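Thanasis Triantafyllou
10 August 2021

Thread on sorting cylindrical containers into open bins. Mostly notes to self from the Utosness reorganization, posted in case they are of use.

The rule for the small table: black goes in the red bin, anything pale or clear goes in the blue bin. Black containers stand upright.
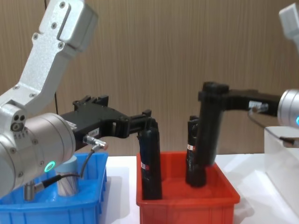
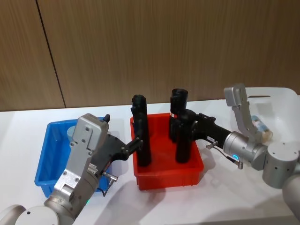
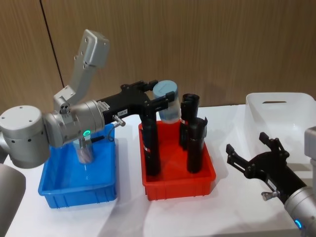

Kalliopi Spanos: Why red for the black ones? I would have matched the bin to the contents, black bin for black, and skipped the translation step. New people will get it wrong for a week.

Considered it. A black container in a black bin is hard to see from standing height, and the rim disappears against the wall. Red gives contrast on every side. The translation step takes a morning to learn.

Blue for pale and clear is a weaker choice. Clear plastic takes on the color of whatever it stands in. Findable, but you have to look. Yellow would be better. We didn't have yellow.

On bin depth. A shallow bin wants contents that are taller than the rim. If the top of the container stands above the rim, you can grip it from the side or from the top without your knuckles touching the wall. If it sits below the rim, you are reaching into a box, and everything next to it moves.

Tall ones go at the corners or along one side. A tall cylinder in the middle of a shallow bin gets knocked by every hand that goes in after it.

Containers with a cut or notched rim: don't pick these up by the rim. The wall flexes at the cut. Take them by the body, below the notch.

Labels. If the label is near the top, it can be read in place. If it is low, the bin wall covers it and you lift the thing to find out what it is. Our stock is mixed. Relabeling was discussed and dropped. There are 3,115 items in the Prister inventory and most of them do not live in this kind of bin.

Kalliopi Spanos: How do you keep them from tipping? Mine go over as soon as the bin is half empty.

Pack toward one wall. When something leaves the bin, close the gap before you do anything else. The other fix is a liner with some grip. We cut ours from drawer mat, 210 mm wide, and trim to length with scissors. Replace when it goes shiny.

Carrying is a separate problem. Set the bin down level, both ends together. Most of our tip-overs came from landing one short edge first.

Order of work, for anyone doing a batch. Empty the mixed bin completely. Pull the black ones first, they are quickest to spot. Then pale. Clear last. Lids stay on whatever they arrived on. Loose lids go in an envelope with the shelf number written on it.

We timed it. A batch of 100 took 23 minutes with lids sorted at the same time. Sorting lids afterward was slower, because every container got picked up twice. Not a controlled test. Same person, different afternoons.

Correction to an earlier thread: I said the Didenko bins stack with the Flinuretti ones. They nest when empty. They do not stack when full. The flare on the rim is different and the upper bin slides. Two cracked lids established this.

Dardo Núñez: Do you wash the bins or only wipe them?

Wipe weekly, wash monthly. The ribs on the outside collect dust and a cloth skips over it. Old toothbrush, warm water, dish soap. Dry upside down with one end propped up.

Next thread covers the shelf labels. Probably November.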